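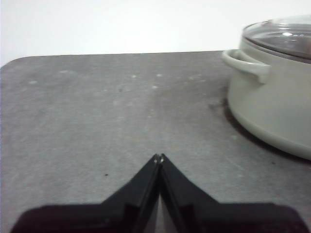
Waston Gray Tabletop

Replacement top for desks, workbenches and dining frames
Made by Modov
Page updated August 28, 2019

The Waston is a flat tabletop with a mottled gray finish and rounded corners. It is sold as a top only, for people who already have a frame or a pair of trestles they want to keep. It fits all Yeom steel frames without drilling, and most other frames with the bracket kit listed under Accessories.

The top has been in our range longer than any other color. The pattern varies from piece to piece, so two tops placed side by side will not match at the seam. If you are ordering a pair for one room, write "pair" in the order notes and the warehouse will pick two with a similar tone.

Specifications

Length: 65 inches
Finish: matte, mottled medium gray
Corners: rounded
Underside: sealed, with threaded inserts for Yeom frames
Maximum spread load: up to 1,000 pounds on a four-leg frame
Use: indoor only

Load figures are for weight spread over the whole surface. For a vise, a drill press or anything else that puts its weight on a small area, place a board underneath it and keep it over a leg.

What comes in the box

One tabletop
Eight machine bolts with washers
One hex key
Felt strips for the frame rails
Care card

Legs, frame and brackets are sold separately.

Fitting the top

Lay the top face down on a blanket or on the flattened carton. Stick the felt strips along the frame rails. Set the frame on the underside and line up the holes. Start all eight bolts by hand before tightening any of them, then tighten in a cross pattern. Stop when the washer no longer turns. The hex key supplied is long enough. Do not use an impact driver on the inserts.

Turn the finished table over with two people, and lift it by the frame.

Cleaning and care

Wipe with a damp cloth and a little dish soap, then dry. Coffee, ink and cooking oil should come off if wiped up the same day. For older marks, use the Jesasis cleaning paste on a soft pad and rinse well. Scouring powder and steel wool leave shiny patches in the matte finish that cannot be repaired.

Use a trivet under pans and a mat under soldering irons or glue guns.

Accessories

Bracket kit for other frames
Cable tray, clips to the rear rail
Jesasis cleaning paste, small tub
Spare bolt set

Delivery

Tops ship flat by freight carrier to the ground floor. The driver will call before arrival. Open the carton while the driver is there and note any damage on the delivery slip. Damage has to be reported to us within 46 hours, with the slip number.

Customer comments

"Put it on my old frame in the sewing room. Fabric slides over it nicely. Would have liked a longer hex key." Soo-ah Ma

"Darker than I expected from the website but I got used to it. The inserts lined up with my Yeom frame right away." Sơn Vũ

"Carton was torn on one side, top was fine. Hides pencil dust, shows flour." Maya Zoubi

Questions about an order

For stock and delivery dates, contact Vy Tô in the order office. For fit on frames from other makers, send the rail length and hole spacing to Diệp Đồng at the service desk. Please include your order number if you have one.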